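**Stainless shelving frame, brackets keep creeping**

**petronella_m**

Putting together a prep-room rack from slotted stainless uprights and channel. It's the Cedell kit, 815 mm wide and 900 mm tall per bay. Angle brackets go on the face of the upright and hold the cross channels. Everything is button-head hex socket screws into square nuts. 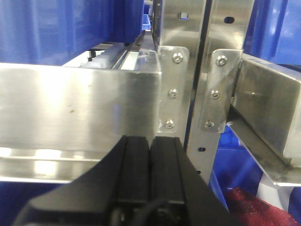

My problem is getting the channels level and keeping them there. I set one side, tighten it, go to the other side, and when I come back the first one has dropped a couple of millimeters. Am I supposed to use washers? The sheet that came with it doesn't say.

**rwuisan**

Don't tighten anything fully until the whole bay is up. Run all the screws in until they just grip, square the bay by measuring both diagonals, then go around again. Start with the middle screw on each bracket, then top and bottom.

**Tanui481**

I do it the other way. Bottom channel first, fully tight, and use it as the reference. Cut two blocks of wood to the spacing you want and stand the next channel on them while you do the screws. Can't drop if it's sitting on something.

**rwuisan**

Works if the floor is flat. Mine isn't, and locking the bottom first put a twist in the uprights that I had to undo later.

**Tanui481**

Then shim the feet before you start. That's a floor problem.

**petronella_m**

Floor is tile and slopes to a drain. So shims either way, I guess. What about washers?

**ydp_venter**

No washers under button heads on those brackets, you lose thread in the nut. Put a little anti-seize on the screws though. Stainless on stainless will gall, and then you're drilling it out. Use a good hex key too. The one in the bag rounded off on me.

**rwuisan**

Agree on the anti-seize. I'd use food grade in a prep room.

**petronella_m**

OK. Loosened the first bay last night and redid it on wood blocks with the feet shimmed. Diagonals match now. I have 40 more screws to do on the second one, so I'll pick up the anti-seize before I go any further.

**Tanui481**

Keep the blocks for the second bay so the heights line up.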